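Murdale publishes good practice rules for hand-held gripper work

November 24, 2023

The Murdale centre has published its first set of good practice rules for staff who record everyday handling tasks with hand-held grippers. The rules apply at once to all new sessions.
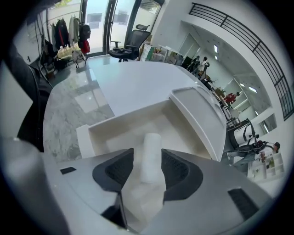
What the rules cover

The document, entitled Handling and Recording: Good Practice, applies to any task in which a person holds a gripper and uses it to pick up, move or put down an object while a camera on the tool records the work. The recordings are later used to teach robot arms to carry out the same tasks. Packing work, such as placing a small item in a box with a hinged lid, is treated in the most detail.

Until now each team at Murdale had kept its own notes. A review that ended in February looked at 3,337 recordings made under those notes and found that the same task was often started and finished in different ways. Some operators began recording with the object already held between the fingers, while others began with the gripper open and well away from it. Both are allowed under the new rules, but the starting position must be written down and must stay the same throughout a session.

"A recording is only as useful as the note that goes with it," said Mirta Valdebenito, who led the drafting. "We have asked people to write less than before, but to write it every time and in the same words."

Main requirements

The finger pads are to be checked before each session and replaced if they are worn, loose or marked with glue. Pads must be changed in pairs. A session may not continue with one old pad and one new one, even if the old pad appears to be in good order.

Light objects that can be crushed, including foam and paper tubes, are to be held with the least force that keeps them steady. Where an object has been dented by the gripper it must be set aside and noted as damaged. It may be used again only in tasks where its shape does not matter.

Boxes with lids are to be recorded with the lid either fully open or fully closed at the start. If the task includes opening or closing the lid, this is to be entered as a separate step. The box should not be held in place with the free hand unless the task sheet says so.

Work may take place in ordinary offices and shared rooms, and the rules do not ask for a plain background. Daylight is accepted, as are shiny table tops, provided that the operator can see the object clearly. Blinds should not be moved during a recording.

No operator is to work for more than two hours without a break. The rules also set a limit of six sessions a week for each person – a figure that staff asked for during the review.

People in shared rooms

A separate section deals with colleagues and visitors who may pass through the camera's view. A notice is to be placed at each entrance to the room while recording is under way. Anyone who does not wish to appear may ask for the recording to be removed, and does not need to give a reason. Faces are to be blurred before any recording leaves the centre, including those of people far from the table.

Walkways must be kept clear, and bags and cables may not be left where an operator stepping back from the table could trip over them. Operators are asked to stop if a person comes within arm's reach of the tool, and to begin the task again from the start.

Use by partner firms

Two partner firms, Lastisport and Joo, have agreed to follow the rules in work carried out jointly with the centre. Lastisport will apply them first to the packing of small sports goods. Joo will apply them to the sorting of household items.

Records are to be kept in Latus, the centre's own logging system, which has been changed so that a session cannot be closed until the pad check and the starting position have been entered. Recordings made before today do not need to be entered again. They will be marked as older material and kept apart from new work.

Hélder Ramalho, who is responsible for training at the centre, said that all current operators would attend a half-day course on the rules. New operators will complete the same course before their first session, followed by a practice period under supervision. Recordings from the practice period will not be used for teaching robots.

The rules will be reviewed once over 2,000 sessions have been logged under them. Comments from staff and partner firms may be sent to the training office at any time. Printed copies are held at the Murdale front desk.

Comments (4)

packline_tom
Good to see the pads mentioned. We used to swap only the one that looked worn and then wonder why light stuff kept twisting in the grip. Does the pair rule still apply if a pad is damaged halfway through a session?

Hélder Ramalho
Yes, it does. Please stop, change both pads, and open a new session in Latus. The part already recorded can be kept.

R. Okell
I visit the building fairly often and would like the notices to say who to ask about having a recording removed. A name or a phone extension would be enough.

greyheron
The break rule is fine but two hours is still a long time to hold one of these. My wrist goes well before that. I'd have said one hour, with the option to carry on if you feel all right.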